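Unit notes: Looking after the disassembly cell
Ullaldale campus, session 7

Read these before you go near the cell. They cover the gripper end only. Controller faults are in session 9 and the conveyor isn't ours to touch.

What the cell is for

The cell takes lids-off desktop computers and does part of the stripping that a person with a screwdriver used to do. The supplier's brochure says it "processes mixed stock". I'd ask you to be wary of that phrase. Mixed stock, in our experience, means three or four case layouts that somebody has taught it, and anything else goes back on the pallet. Keep your own record of what it refuses. The supplier's figures leave refusals out of the total, so a bad shift can look like a good one.

Getting the gripper ready

The Zorkmont maintenance sheet asks for a check of the finger linkages every 300 cycles. I don't know where the number came from and the sheet doesn't say. On this cell we check at the start of each shift, and again after any hard contact with a case wall.

Put the arm in its service position and lock out at the panel. Put a hex key on every linkage screw, including the ones you can only reach with the fingers open. You are feeling for movement and no more. If a screw turns, mark it on the sheet, take it out, clean the thread and refit it. Don't just nip it up and carry on. Look at the knurling on the fingertips while you are there. Dust and label glue fill the ridges, and a clogged tip slides on painted steel.

Work the linkages by hand through their travel. A gritty patch means a pivot wants cleaning. Do not oil it. Oil ends up on the boards, and then the recycler rings us.

Clearances inside the case

Most of the trouble starts here. A desktop case gives you a power supply, a drive cage and a lot of cable in a small space, and the gripper is wide at the knuckles. The path planner knows where the tips are. I have yet to be convinced it knows where the rest of the hand is.

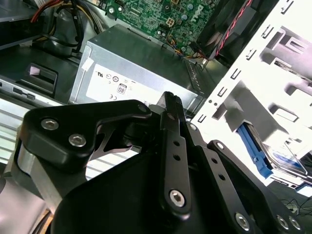

Meinrad Wieser reckons I am too hard on the planner, and that most of the knocks he has logged came down to a wrist offset left over from the previous tool. He would have you check the offset first and argue about software afterwards. That's fair as far as it goes. Of the 29 contacts on last term's sheet, 15 were put down to the offset, though the same people who set the offset filled in the sheet.

So do both. Check the stored offset against the card in the drawer, then jog the arm into the scrap case at slow speed with a hand on the stop. Watch the knuckles and the outer plates. If a plate gets close to the drive cage, back off and raise the approach. Loose power leads should be tucked aside before the arm goes in. The vision system is supposed to find them, and on a good day it does.

After a knock

Stop, lock out, and repeat the screw check. Compare both fingers for height at the closed position. A bent link won't always show by eye, so use the Flillell gauge block. If the gauge won't pass, the hand comes off and a spare goes on. Straightening a link in the vice has been tried in this building and I don't want to see it again.

For the tutorial

Bring one refused case and your notes on why it was refused. "Unknown error" is what the screen says and isn't an answer.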